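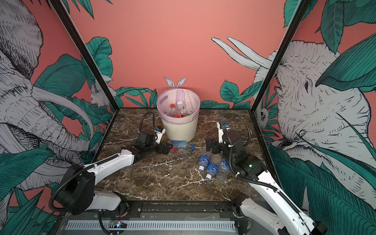

*Figure 1. Tabletop bin with lavender liner, bottles in the bin and on the marble top.*

# Drinks bottle collection at Trandthorpe: second progress report to the Gaber Fund

Period covered: start of grant to the end of October

## 1. Status

The bins are in place and the collection is running. Work is on schedule for the items in the first half of the plan and behind on one item in the second half, the wall signs (section 5). Spending is within the agreed budget. We ask for one change to the plan, set out in section 6.

## 2. What has been installed

The grant pays for small lined bins placed on or beside tables, so that plastic bottles are put in a bag at the point where people finish with them. Before the grant there was one large bin by the goods door on each floor. Bottles were left on tables and went out with general waste at the evening clear-up.

We now have 15 bins in use across 2 floors. The bin chosen is a plain white plastic wastebasket with ribbed sides, as in Figure 1. It is light enough to lift with one hand and stands on a table without taking up much of it. A lidded model was tested first and dropped. People would not touch the lid if they were carrying something, and bottles were stood on top of it.

## 3. Liners

Liners took more time than any other part of the work. The first batch was too wide for the bin and slid down inside as bottles were added. Replacements in the correct width were out of stock, so we kept the wide liners and changed the way they are fitted. The spare plastic is gathered at the back of the bin and tied, leaving two ends standing up above the rim. The knot takes up the slack, and the ends give the person emptying the bin something to pull on.

The liners are translucent lavender. The colour was picked to keep them apart from the black sacks used for general waste, and the sorting bench at Stongate has confirmed that it can tell the two apart on the trolley. The colour of the bottles can be judged through the plastic only in part, so bags are still opened at the bench.

## 4. Collection results

Bags are tied off, taken down by trolley and weighed at Stongate. The total weight of bottles sorted to the end of the period is 207 kg. Weights from the first fortnight are left out because the scale had not been checked.

Three points from the sorting bench:

- Clear bottles make up most of each bag. Tinted plastic is a small share, but it has to be picked out by hand and sets the pace of the work.
- Caps are mostly left on. Stongate accepts capped bottles, so we have stopped asking people to remove them.
- Labels are not a problem at this stage. They come off at the next step of the process, which is outside this grant.

Bottles left on tables remain the main loss. Figure 1 is typical of what the clear-up round deals with: the bin has bottles in it, including one with an orange cap, and there are others on the marble in front of it, one of them partly crushed. The distance is very short, so more bins would not help. We think the cause is that people put a bottle down in the middle of a task and do not come back to it.

We have dealt with this by changing the round. The person doing it now clears the table into the bin first and then pulls the liner. Previously the liner was pulled first, and anything on the table went into the black sack. A full round of both floors takes about 90 minutes.

Crushing was also looked at. A crushed bottle saves space in the liner but tends to roll less predictably on the sorting bench and is harder to check for leftover liquid. We give no instruction on it either way.

## 5. Items behind schedule

Wall signs have not been put up. Several of the walls carry printed murals, and a sign fixed over a busy pattern is hard to read. The coral-pink jungle print visible in Figure 1 is a case in point. Skornonano, the sign supplier, has offered a label for the bin itself at the same unit price. A trial label peeled from the ribbed side within days -- there is too little flat surface for the glue. A tag that hangs from the rim is being made up and will be tried next.

## 6. Change requested

We ask to move the unspent part of the sign budget to liners in the correct width, which are back in stock. The tied liners work, but tying adds time at each bin and new staff have to be shown how. The total grant would not change.

## 7. Next period

1. Fit rim tags to the bins on the lower floor and compare bag contents with the upper floor.
2. Switch to the narrower liners if the change in section 6 is agreed.
3. Record table bottles and bin bottles in separate bags for one month, so that the loss described in section 4 can be given as a weight.
4. Recheck the Stongate scale.

Invoices for bins and liners are attached separately.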